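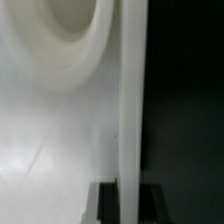
Do you live in Trernbridge, and do you argue with the people you live with about whose turn it is to wash up? Then I'd love to hear from you!

I'm Telma Troncoso and I'm writing a book about how households share out the boring jobs. I started it after my own flat of four had a three-day row over a soup pan (we're all still friends, just about). Since then I've been asking everyone I meet who cooks, who dries, who does the bins, and people get surprisingly heated. I've got plenty of stories from people I know, but most of them are a lot like me, so now I need some strangers.

I'm looking for 16 households to keep a diary with me through January. Any sort of household will do - couples, families, students, three generations under one roof, two brothers who never grew out of sharing. If you live alone I'm keen too, as long as somebody else comes round often enough to leave a mug behind.

What you'd be doing

Each evening one of you writes a few lines about who did what, and whether anybody grumbled. You can take turns or leave it all to one person (I'll be interested either way). It takes about 10 minutes. I'll send you a paper diary, or you can record voice notes on your phone if you hate writing, as my co-researcher Ehsan Kiani does. At the end of the month one of us will come round for a chat, an hour or so, with everyone who's taken part. We bring cake. Please don't tidy up for us.

What you get

£100 per household, paid after the chat, plus a copy of the book when it's out. If you have to stop halfway we'll still pay you half, and I won't ask why.

Who can join in

You need to be 18 or over to keep the diary. Children are welcome to chip in at the chat if you're happy with that, and they tend to be brutal. I'm especially short of people in the Abbasi Road area and of anyone who works nights, so do shout if that's you.

I'll change all the names in the book, and the street too. You'll see anything I want to quote before it goes in and you can cross out whatever you like.

How to get in touch

Drop a note in the box at the Tonitz Café counter with your name, a phone number and a line or two on who lives with you. Or come and find me there any Monday from 6pm, I'm usually at the back with a pile of papers and a pot of tea. Ehsan will ring you back within a week. Do check with the rest of the house before you sign them up!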